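Tablet check before lending, with comments

Filled in by: Ngan-ling Leung
Checked after me by: Wen-hsiung Shih
Date: October 20, 2019
Devices: 14 tablets, model Tanetti Lund, the cheap ones with the plastic back

I write my comments under each point. Where I put no comment, the point was fine for all the tablets. Please keep the same order next time, it makes the comparing easier.

## A. Outside of the tablet

- [x] Label on the back can be read and matches the list
- [x] No crack in the glass
- [ ] Back cover closed on all sides

Comment: On tablet 6 the cover stands open a little near the volume button. I pressed it and it came up again. Maybe it is only the clip, but a battery which is growing does the same thing, so I took this tablet out and did not charge it. Chia-jung Fu will open it. Until then it must not go to a reader.

- [x] Buttons come back after pressing
- [x] Camera glass clean

Comment: Tablet 11 has a deep scratch beside the camera. It was already on the last list in February, so the last borrower should not pay for it.

- [x] Table wiped and tablets laid with the screen up

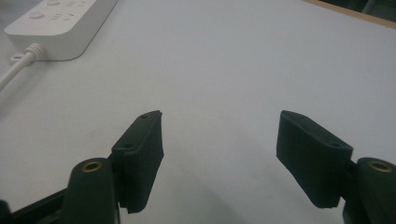 ## B. Charging

- [x] Only the charger from the box is used
- [x] Cable has no bend or open place near the plug
- [ ] Charging port holds the cable well

Comment: Tablets 3 and 9 are weak here. The cable goes in, but when I lift the tablet the charging sign disappears. I cleaned the port of number 3 with a dry wooden stick and it is better now. Number 9 is the same as before. I am not sure if the repair is worth the money for a tablet of this price. Please could Yee-man Kong decide.

- [x] Charger is warm only, not hot, after one hour
- [x] No tablet charging on cloth or inside its sleeve

Comment: I found two sleeves with the tablet inside and the cable coming out. I know it looks tidy, but the sleeve keeps the heat. I have written this on the shelf label also.

- [x] Extension block lies flat, with no second extension connected to it
- [x] Cord of the extension is not under a chair leg or a door 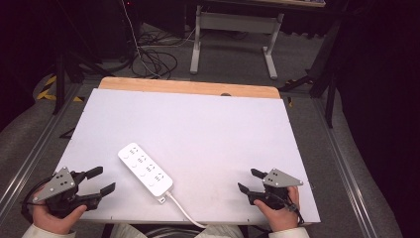 - [x] Chargers are taken out of the socket in the evening

Comment: The older rule said "when possible". I propose to delete these two words. With them, every person understands something different.

## C. Battery and heat

- [x] Battery shows 80 percent or more after the night
- [ ] Battery loses less than 15 percent in one hour of video

Comment: Twelve tablets are inside the limit. Tablet 2 lost 22 percent with the screen at half brightness. I repeated the test with the wireless turned off and it was only a little better. It can be used for reading at the desk, where a socket is near, but not for lending home. Tablet 6 was not tested, see part A.

- [x] No smell, no hot place on the back during video

Comment: All of them become warm in the upper left corner. The seller's paper says it is normal for this model. I touched each one after the video and could hold my hand there without trouble.

## D. Software and private data

- [x] Old user is removed and the tablet is reset
- [x] Update is installed
- [ ] Free storage is enough

Comment: After the update the system alone takes a big part of the storage. On tablet 4 there was still a folder with 1,863 photos on the memory card, because the reset does not touch the card. I did not open them. The card is in an envelope with the name of the borrower and Cheng-en Yeh will telephone. For the next list I ask for a new line: "Memory card taken out and looked at separately".

- [x] Screen lock is off and the guest account works
- [x] Plodness reader app opens and shows the catalogue

Comment: The app is slow at the first start, some 2 minutes on the older ones. Borrowers think it is frozen and press the power button. A small note in the box would help.

- [x] Gresus child filter is active on the tablets with yellow label

## E. What stays open

| Tablet | Matter | Who | State |
|---|---|---|---|
| 2 | Battery weak, desk use only | Ngan-ling Leung | label changed |
| 4 | Card to give back | Cheng-en Yeh | open |
| 6 | Cover lifts, do not charge | Chia-jung Fu | locked away |
| 9 | Port loose | Yee-man Kong | open |

Remark from Wen-hsiung Shih: I have seen numbers 6 and 9 and I agree. For number 3 I would repeat the port test in a few weeks, please write it in the book. Deposit stays at 200 for each tablet, charger included. If the charger is missing, please write it on the return slip the same day and not later.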